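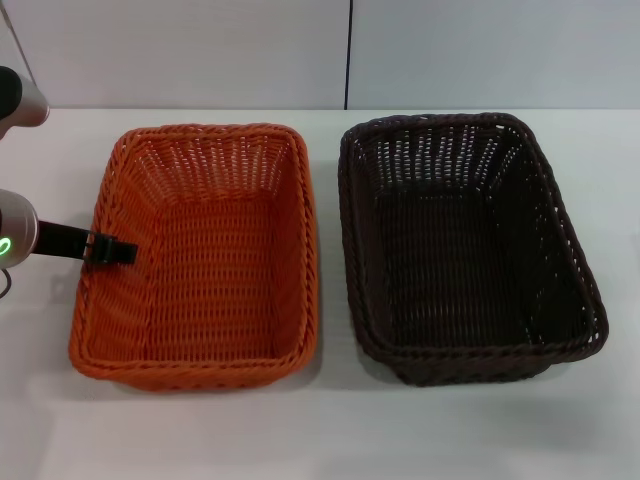

Basket handling with Shin, bench two, Sirkby workshop

Posted by Gyu-bin Yeo, 29 May 2021
1165 views | 6 comments | Share

Shin is the arm on bench two at Sirkby, the shared workshop in Plollstead. The build started with rigid boxes in April and moved on to open woven baskets once the boxes were boring. This gallery covers the basket work: pick by the rim, shift on the table, release, and log where the basket ended up. The controller and the gripper code are both called Casik, after the folder the first version was saved in. There are two cameras in use, one at head height looking down at the table and one small one at the wrist.

Full settings are under each heading for anyone copying the setup. Distances are in millimeters, measured at the fingertips.

Wall and table

The bench has a white top and light gray panels behind it. The panels were put up to give the cameras a plain background, and they do. Their joints show up as thin dark lines, and those lines have become the most useful thing on the wall. Casik finds them with an ordinary edge filter and a line fit, then compares the angle of each line with a stored value. If the wrist camera has been knocked in its bracket, the check fails and the arm stays where it is.

The two joints lean in the wrist view when the camera meets the wall at an angle. For a while I tried to fix this by turning the camera in its mount. That was a waste of an evening. The stored values now include the lean, and the mount is back where it started.

The filter needs a fairly low threshold. Gray panel against gray panel is easy because of the dark joint between them, but the contrast along a joint varies from top to bottom, and a high threshold breaks one line into several short ones. Short pieces are merged if their angles agree.

Wrist camera, panels only, two joints:

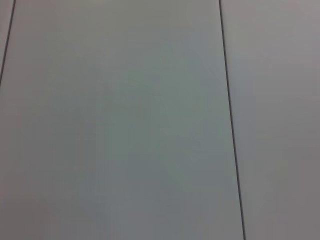 Rim grip

The baskets are rectangular, one orange and one dark brown, with sloped sides and a thick braided rim. The rim is the only sensible place to hold one from a single side. It is thick, it is rounded, and the twist in the braid gives the fingers something to sit against. The woven wall below it has gaps all over, and a fingertip that comes down a little off line can catch in one.

The approach is from above, with one finger inside the basket and one outside. The fingers open to 85 before the descent. They close until the motor current rises, hold for a moment, and close a little further. The second squeeze was added after several picks in which the basket swung down on the lift. A braid compresses unevenly, so the first rise in current doesn't mean much.

A single grip on one side lets the basket tilt. The grip code allows for it: Casik assumes a tilt on the lift and keeps enough height that the low side stays clear of the table. For short moves the basket can simply be dragged with the rim held, and on a smooth tabletop that is often the better choice. Each basket weighs almost 200 grams, so the load is not the issue. The lever arm is, because most of the basket hangs out on one side of the fingers.

Top speed with a basket in hand is 200 per second. Faster than that, the basket keeps turning in the grip after the arm has stopped, and the logged angle is wrong.

Head camera:

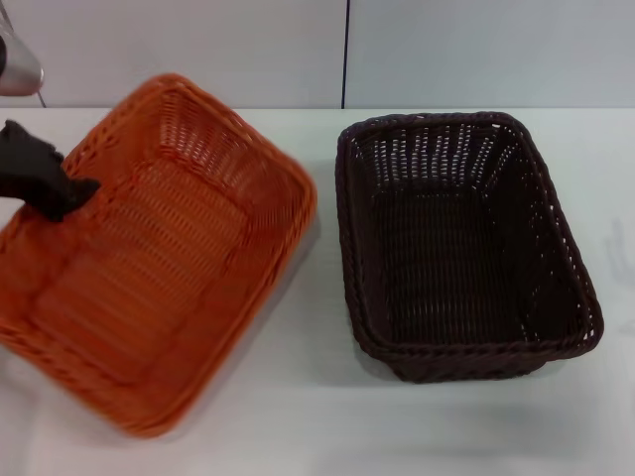 Orange basket in the gripper, tilted and blurred. Brown basket flat on the table beside it.

Spacing is the next limit. The two baskets are close to the same size, and when they are set side by side the strip of table between them is narrow. The planner treats each basket as a rectangle slightly larger than the rim. If the rectangles overlap at any point in a planned move, the move is rejected and the basket is taken around in front. This costs time but has stopped the rims from hooking each other — a braided rim will climb over another braided rim if it is pushed into it.

Finding the basket again

After release, the basket position is taken twice, once from each camera. The head view gives all or most of the rim and is good for the angle. The wrist view gives part of the rim at close range and is good for the corner. Casik fits a rounded corner to the outer edge of the braid, then checks the result against the line where the wall meets the table.

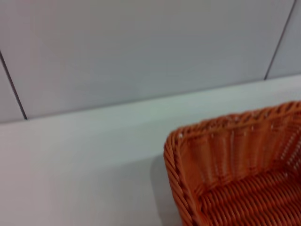 The corner fit is sensitive to shadow. Orange on white separates cleanly by color, so the orange basket can be segmented without using brightness at all. The dark brown one can't. Its color values are close enough to a heavy shadow that the mask sometimes grows along one side, and the fitted corner moves out with it. Softer light helped more than any change to the code. The lamp now points up at a sheet of white card over the bench.

Gaps in the weave are another source of noise. White shows through them as small dots, and the mask fills with holes. A closing operation takes care of most of this. It must be kept small, or it also joins the rim to whatever is next to it.

Frames taken while the wrist is still moving are now dropped before the fit. The test is a plain sharpness score on the wall joints. It is crude, but the joints are straight and dark, so a smeared one scores low every time.

Open items

— Rim grip on the long side. Current settings were tuned near one end only, and have not been checked along the full length.

— Separate color limits for the brown basket, stored per lamp position.

— Cable at the wrist. It needs a better clip and a longer loop.

— Stacking one basket in the other. The sloped sides should allow it. The release is the hard part, with one finger inside the rim. I have a drawing for thinner fingertips and have not printed it.

Casik settings are posted as a text file in the Sirkby members' folder. Ask at the front desk for access if you don't have it.

Filed under: Shin, grippers, bench two

Share | Print | 6 comments

This site uses cookies to remember your settings. Accept | Manage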